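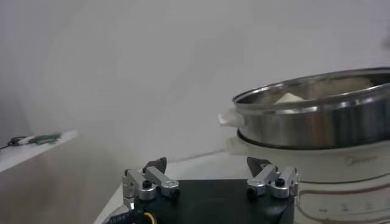 Navik's two metal fingers, with the cooking pot close by.

Search this site Go

My robot Navik had a bad day, and I learned a lot from it!

Navik is a robot arm in our lab in Brestden. It picks things up by closing two fingers with black tips. One afternoon I asked it to grab a spoon, and the fingers squeezed together on nothing at all - then it tried to stir anyway!

So what went wrong? A robot keeps a kind of map of where things are. Somebody (okay, me) had bumped the arm's stand, so the map was off by 3 centimeters. That's less than your thumb, but it's plenty to miss a spoon.

I hit the big red stop button and the arm froze. Now Navik checks its map every 60 minutes, and if the fingers close on nothing, it stops and waits for me. We also have a rule for people: hands stay away while the arm is switched on, even if it looks asleep.

- Taner Aydoğan

Comments (3)
mia_k: Did it ever get the spoon??
Taner: Yes! On try 21.
Room 71: our class wants a red stop button too

More to read
How Robots Feel a Squeeze
Stirnis, the Robot That Got Lost
Why Do Motors Hum?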